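Two grippers, one arm, and a lot of small parts

10/09/2022

I said back in March that I would write up the gripper comparison once I had something worth writing up. It took longer than I planned. The short version is that I kept the two-finger gripper and put the other one back on the list for later. The long version follows, mostly so I have it somewhere when I forget the details.

All of this was done in simulation. I don't have the arm at home and I'm not going to buy one to find out which fingers I like. Corina Rüegg, who I work with on the Kerkari project, set up the basic scene with the arm, the floor and a mat to work on, and I took it from there. She also wrote the controller I started with, so if I complain about it below, she has heard it all from me already.

The task is simple to describe. There are small parts lying loose on a mat and there is a tray with compartments. The arm picks up a part and puts it in a compartment. The parts are short cylinders and thin sticks, the kind of thing you could knock off a desk with your sleeve. Plasthorpe wants to know if an arm can do this sort of sorting without a special fixture for every part, and we said we would look into it.

The first candidate was a plain two-finger gripper with flat pads. The second was a three-finger one that closes toward the center. On paper I liked the second one better. It centers round parts by itself, and I thought that would save me a lot of trouble with the cylinders.

It does center round parts, if they stand upright. Mine don't. They lie on their sides, at whatever angle they happened to land, and three fingers coming down around a cylinder on its side mostly meet the mat. I spent a couple of evenings changing the approach angle and got it to where it would pick up the fatter cylinders most of the time. The thin sticks were hopeless. One finger would touch first and the stick would spin away.

With flat pads the main thing is to line up with the part. If the wrist angle is right, the pads close on both sides and the part comes up. If it's off by much, the part turns as the pads close, and sometimes that fixes the angle for you and sometimes it squirts out. I got better results once I stopped closing at full speed. I should have tried that on the first day. I had the closing speed set high from an old file and never looked at it.

Mirjam Mösli asked me why I didn't try suction. I did think about it. Suction on a small curved surface is fussy, and I don't trust the way my simulator handles it. I could get a number out of it but I wouldn't believe the number.

Next was the controller. The one I started with moves the arm joint by joint to a target pose, and it's fine for getting across the mat. Close to the parts it was too coarse. The tip would swing in on a slight curve during the last bit and brush whatever was lying beside the part I wanted. I changed it so the arm goes to a point above the part first, then comes straight down in small steps. It's slower and I don't mind.

I also had to deal with the arm's own body. I had been thinking so much about the fingers that I forgot how much room the rest of it takes up. When it reaches low and far, the middle joints come down close to the floor, and a planner that only cares about the fingertips will happily run a link over the tray. I added a check for the links against the tray and the floor. It rejects more poses than I expected, but the ones that are left are usable.

The camera was the part I changed the most. I began with one low on the side, and it was nice for watching the fingers close but useless for finding anything, as parts hid behind each other. Then I moved it up so it looks down on the whole mat.
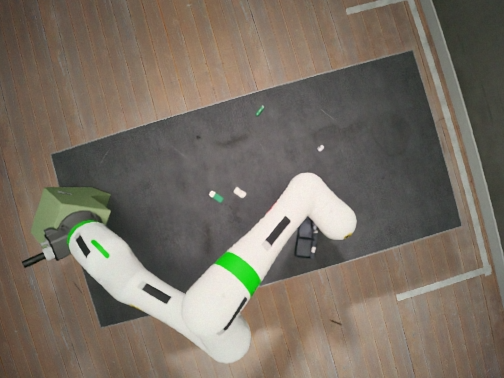

The trouble with looking down is that the arm gets in the way of its own work. For a good part of every pick, the camera can't see the tray properly. What I do now is take one view with the arm pulled back, find the parts, and plan from that. Then the arm moves without looking again until it has dropped the part. If a part gets bumped in the meantime, the plan is wrong and the pick misses. I take a new view after every drop, so the mistake doesn't last long.

A camera on the wrist would probably help with that last stretch. Luzius Baumgartner has done this at Skistelen and sent me his notes on mounting offsets - long notes, but clear ones. I haven't tried it yet.

I also made the surface of the mat look worn, with stains and scratches, and my part finder got noticeably worse. It had been picking things out by brightness, and that was only good enough on a clean mat. I'm still working on it. The white parts are easy. The thin green ones are where it misses.

Next up is the wrist camera, and then softer pads for the two-finger gripper. If you've used soft pads on anything this small, leave a comment and tell me how thick they were.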